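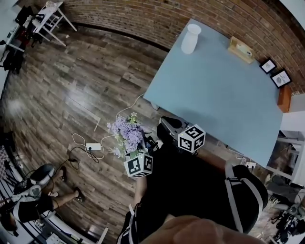

Setareh Salehi wrote to me in January that handwritten thank-you notes are finished, and that a quick text does the same job. I've read her letter 5 times, and I still think she's wrong, bless her.

A text is lovely, of course (I send plenty!), but it slides up the screen and is gone by supper. A note sits on the windowsill for weeks — you pick it up while the kettle boils and feel remembered all over again. My aunt in Dranura kept 316 of them in a drawer, and I would dearly like to see the phone that could match it.

Print this page
E-mail this to a friend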